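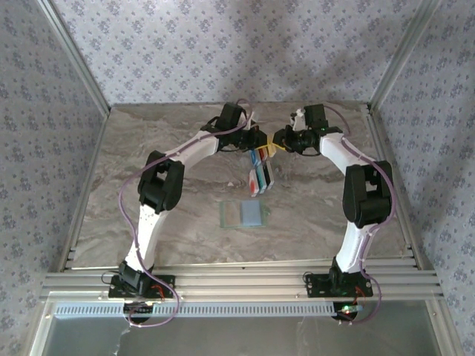 Search the store
Enter keyword or item no.
Go

Kadora Sketch Night Box Set

Print this page | E-mail this page

The Kadora set collects all 8 seasons of the late-night sketch show Clitham on 35 discs – every episode that aired, in broadcast order, with the musical guests left in. Earlier releases dropped most of the songs.

Season 2 comes from the original tapes. The cold opens run full length, and the Ostungate sketches are complete, including the one pulled from reruns. Touran Sadeghi and Rhydian Gwynne recorded commentary for the final season.

Format: DVD, widescreen from season 5 on
Subtitles: English, all episodes
Booklet: 86 pages, with cast lists and air dates
Extras: dress rehearsal cuts, the Pakzad audition reel
Not included: the October clip special

Discs are packed by season in card sleeves. Opened sets can be exchanged for the same item only.

Comments

Mehrangiz Rashti
Does the booklet list the writers for each sketch? The old one didn't.

Abena Yakubu
It does from season 3. Before that it just has one list per season.

Negin Kazemi
Sound is low on the first few episodes – I had to turn it way up. Good to have the songs back.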